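Cómo organizar el reciclaje en un piso pequeño (y que dure más de una semana)

Categoría: Casa y orden
20 de mayo de 2020

Llevo viviendo en pisos diminutos desde que terminé la carrera, y en todos he tenido la misma pelea: la bolsa de los envases colgada del pomo de la puerta, el cartón apoyado detrás del sofá y un ejército de botes de cristal en la encimera esperando a que alguien se acuerde de bajarlos. En este último, con una cocina en la que no caben dos personas si una abre el horno, por fin he dado con un sistema que aguanta. Os lo cuento paso a paso, con los errores incluidos, que de esos tengo para aburrir.

Lo que vais a necesitar

– Dos recipientes pequeños para el día a día.
– Una bolsa grande y resistente para el cartón.
– Una caja con asas para el vidrio.
– Cinta de carrocero y un rotulador.
– Media hora de una tarde tonta.

No hace falta comprar nada, de verdad. Yo empecé encaprichada con un mueble de tres cubos extraíbles que vi en Brunet, costaba 129 euros y no me cabía ni quitando la lavadora. Menos mal que medí antes de pagar.

Paso 1. Guarda la basura un par de días (sí, en serio)

Antes de repartir espacios hay que saber qué tiras. Mi amiga Oanh Vũ casi no genera latas pero recibe paquetes sin parar, así que a ella el cartón se la come. En mi casa es al revés: mucho envase, mucho refresco y poquísimo papel. Si copias el montaje de otra persona vas a acabar con un cubo vacío y otro desbordado, que es justo lo que me pasó a mí con el primer intento.

Deja todo en un rincón durante un par de días y míralo junto. Lo que más abulte se lleva el recipiente más grande y el sitio más cómodo. Ya está, esa es toda la ciencia.
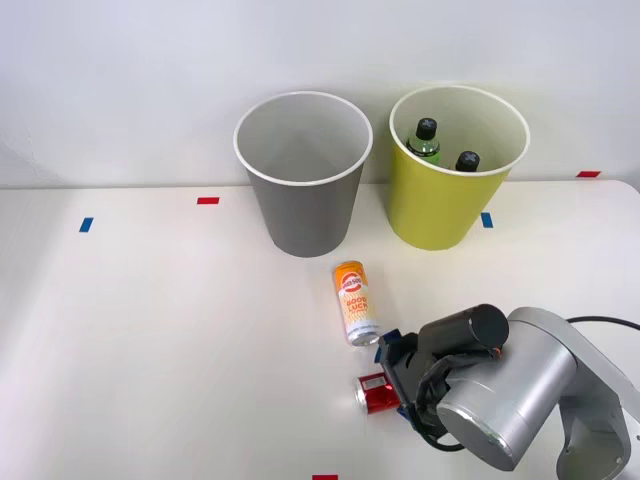 Paso 2. Elige un punto de paso, no un escondite

Mi gran error en el piso de la calle Esalton fue meterlo todo debajo del fregadero. Quedaba precioso con la puerta cerrada, pero para tirar un tetrabrik tenía que agacharme, apartar el detergente y sacar medio armario. A los nueve días ya estaba dejando las cosas encima de la encimera otra vez, ¡y mi compañera igual!

Busca el lugar donde ya dejas los envases sin pensar. En muchas casas es al lado del fregadero o en la esquina de la mesa. Pon ahí los recipientes pequeños y deja los grandes (los que se vacían una vez por semana) en el balcón, el trastero o donde menos estorben. El pequeño se vacía en el grande y el grande se baja a la calle.

Paso 3. Colores, pero los justos

En buena parte de España el contenedor amarillo es para envases de plástico, latas y briks, el azul para papel y cartón, el verde para vidrio y el marrón para la materia orgánica. El gris o el verde oscuro del resto cambia según el municipio, así que echad un vistazo a la web de vuestro ayuntamiento antes de poneros a etiquetar como locas.

Yo lo etiqueté todo con cinta de carrocero. Hay etiquetas imprimibles monísimas por ahí, pero mi letra torcida funciona igual, y cuando cambio de idea la arranco y pongo otra. Si hay niños en casa, dejad que dibujen ellos lo que va dentro. Natalina Fiore, mi vecina de arriba, lo hizo con los suyos y ahora la corrigen a ella.

Paso 4. Las latas, que tienen su aquel

Las latas de bebida van al amarillo. Vacíalas bien antes de echarlas; no hace falta lavarlas a fondo ni gastar agua caliente, con escurrirlas boca abajo un momento en el fregadero basta. Yo les doy un enjuague rapidito en verano porque el azúcar atrae hormigas, y en este piso las hormigas ya vienen con el contrato. 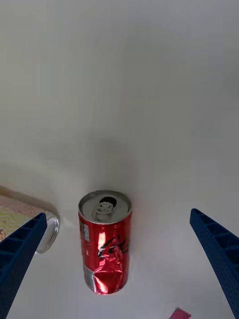
¿Aplastarlas o no? Depende de dónde vivas. Si van al contenedor amarillo, puedes aplastarlas un poco para ganar sitio. Si en tu zona hay máquinas de devolución con depósito, mejor déjalas enteras, porque muchas leen el código de barras y una lata hecha un acordeón te la escupen de vuelta. Cuando estuve unos meses fuera perdí así una mañana entera, con una bolsa enorme y una cola detrás de mí que no me miraba con cariño.

Y un aviso: no metas cosas dentro de las latas. Ni colillas, ni servilletas, ni el chicle. Yo lo hacía con los tapones y me parecía ordenadísimo.

Paso 5. Los vasos y cubos de papel

Aquí es donde casi todo el mundo se lía, yo la primera. Un vaso que parece de cartón suele llevar por dentro una capa fina de plástico para que no se empape, y por eso no siempre va al azul. Las indicaciones cambian de un sitio a otro, así que manda el símbolo del envase o lo que diga tu ayuntamiento. Si está muy manchado de grasa, al azul seguro que no.

Lo que sí puedes hacer es darles otra vida antes. Los grandes, los que tienen forma de cubo, me parecen una maravilla para probar el sistema sin gastar un euro: uno para latas, otro para tapones o pilas, y si a la semana no te convence, los cambias de sitio. También sirven para lápices, para pinzas de la ropa o para esos cables que no sabes de qué son pero te da miedo tirar.
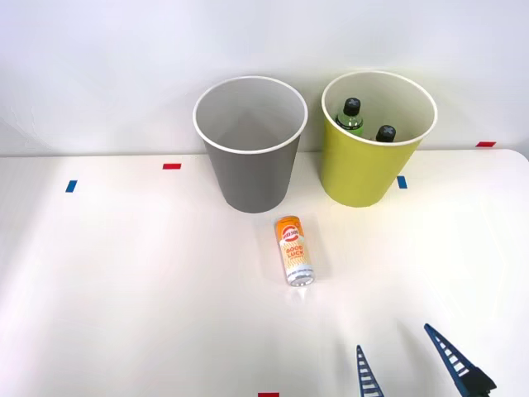
Dos vasos grandes de papel, uno de ellos gris, junto al borde del fondo de la mesa.

Paso 6. Ponle día y hora

Sin rutina no hay sistema que valga. Yo bajo los envases cuando salgo a por el pan y el vidrio una vez al mes, a media tarde (por favor, no a las once de la noche, que se entera todo el barrio). El cartón lo doblo en cuanto abro el paquete, con el abrigo todavía puesto si hace falta.

Si compartís piso, un papelito en la nevera con los turnos evita muchas caras largas. El nuestro dura ya desde que me mudé y solo hemos discutido una vez, por una garrafa de aceite. El aceite usado, por cierto, se guarda en una botella cerrada y se lleva a su contenedor o al punto limpio. Nunca por el desagüe.

Dudas que me habéis dejado en comentarios

Bảo Lucas no, perdón, Bảo Lục (¡el corrector!) me preguntaba por las bandejas de corcho blanco: al amarillo. Y Diệp Vi quería saber qué hago con los vasos de cristal rotos. Esos no van al verde, van al resto o al punto limpio, bien envueltos en papel para que no se corte nadie.

La semana que viene os enseño cómo he montado el rincón del compost en el balcón, que de momento huele menos de lo que temía mi vecina.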